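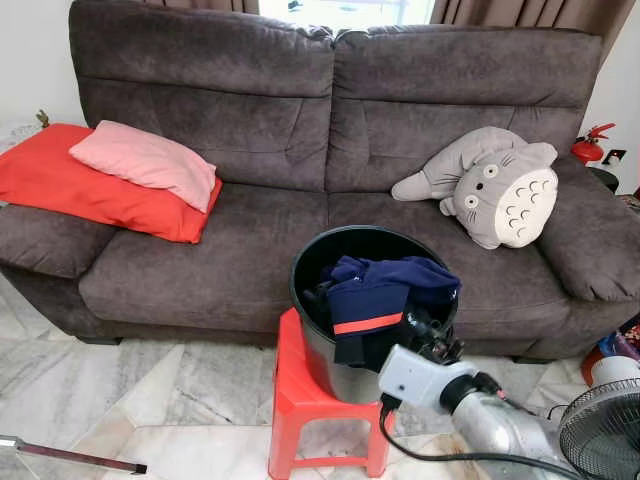
25/11/2019, club notebook, laundry task. Okay, the grasp planner finally runs all the way through without me babysitting it! Margit merged her branch last night and I spent the first hour just changing the approach height, up a bit, down a bit, up again. For the bin test I'm sticking with the navy piece that has the orange-red stripe, bunched up so part of it spills over the front of the rim, and the black bin up on the red stool. The stripe gives the segmentation something to grab onto (dark cloth in a dark shiny bin is rotten for it, see my grumbling from March). I set the approach to 130 mm above the rim and left the wrist speed alone. Six tries per setting, log file is gromero_bin_6, and please don't overwrite it, I haven't copied it to the shared drive yet.

Moved on to the two-arm part after lunch. Black garment on the marble tiles, one gripper on each side, bunch and stretch, then look for a hem. The hem finder is Kirsty's and I love it, but black on black folds still confuses it and it kept proposing a crease as an edge. I dropped the stretch force to 5 N and want to compare that with the old value before touching anything else. The Vestamar rules say the item has to end up on a hanger, so all this is only the halfway mark (gulp).
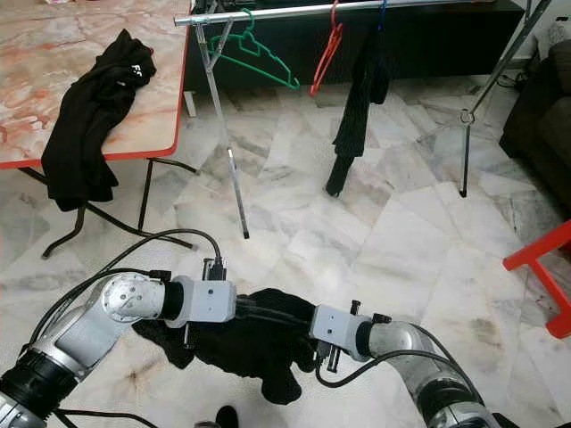

Margit Sæther thinks we should skip the hem completely and look for the collar first, and that the Stotow team lost most of their time last year chasing edges. Fair point! I'll try it on the navy one first. Still to do: new finger pads, and ask Kirsty which threshold she used.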